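Forums > Hardware > Workstations & Old Iron
Tags: used workstations, rebuilds, memory, power supplies
84 comments | 3 shares

Eight memory slots for the price of a pizza night: my used tower rebuild

gallbridge_attic
I've been wanting one of these old single-socket workstations forever and I finally have one in pieces! The plan is a home file server that can also run a couple of game servers for my nephews. Eight memory slots, real drive bays, a power supply that comes out with a latch. I keep grinning at it.

Before I order parts, what should I do first? I'm tempted to buy all the memory at once.

sundaram_fan
Oh, these are so much fun. Don't buy the memory yet! Get a processor in, put one stick in the first slot, and see if it posts. If you buy eight matched sticks and the board is dead, you own eight sticks.

Udura
Disagree a little. Used server memory is cheap right now and it isn't getting cheaper. My last set went up between the day I bookmarked it and the day I paid. If the seller takes returns, buy it now.

sundaram_fan
Sellers take returns until you actually ask for one, in my experience.

pegboard_pete
Check the socket pins before anything else. Good flashlight, low angle, look along the rows from two sides. Bent pins show up as a spot where the pattern goes funny. And please keep a cover on it when you aren't working in there. I dropped a washer in an open socket once and I still think about it.

gallbridge_attic
Pins looked good to me with a magnifier, but I'll go over them again tonight. Cover is on the list!

Yaroslav Levchenko
Lovely project. I have had two of this kind of machine and both are still running, one of them with 1,336 days on the power-on counter of its oldest drive. My advice is to pull everything that unplugs, clean it, and put it back in the opposite order you took it out. Lay the case on its side so nothing hangs on its own weight. Bag the screws by where they came from, because the drive tray screws and the case screws look alike and are not.

Udura
Pull everything? On a machine that might be fine? Every connector you unplug is one you can plug back wrong. Blow out the dust, reseat the memory and cards, leave the rest.

Yaroslav Levchenko
It has sat in someone's closet for years. I would rather find the tired cable now than in March with my files on it.

pegboard_pete
With Yaroslav on this one. Take pictures of the cable runs first, though. You'll think you remember where they went.

wevar_wanda
Can we see the inside?? You can't post this and not show us the board.

gallbridge_attic
Fair! Side panel off, on its side on the slatted bench. The power supply's still in there, the socket's empty, four memory slots on each side of it, and the blue SATA cables are over by the bays. One of the cards is out and standing up in a holder next to the case.
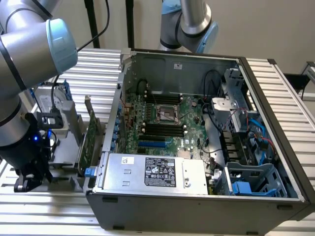

RE: Inside view

wevar_wanda
Oh that's a NICE layout. Look at all that memory, four and four! And I love a blue latch on a power supply, you can change the thing in a minute without cursing.

sundaram_fan
Read the label on that supply and write down the wattage and the connectors before you plan any graphics card. A lot of these use their own wiring, so a regular store-bought unit may not drop in.

Udura
Okay, I'll give you all this much: with the panel off and a card out already, go ahead and clean the whole thing. I still wouldn't touch the heatsink on the board. If it's seated and the paste is doing its job, leave it alone.

pegboard_pete
That paste is as old as the machine. I'd redo it. Ten minutes.

Udura
Ten minutes and a cracked clip.

gallbridge_attic
Going to leave the heatsink for now and watch temperatures once it boots. Ordering a processor and one stick of memory tonight. I'll post when I get a beep out of it, good or bad!

Thread viewed 1,394 times

Related threads
Which drive trays fit which bays?
Quiet fans for older towers
Mixing memory sizes across eight slots
Show us your workbench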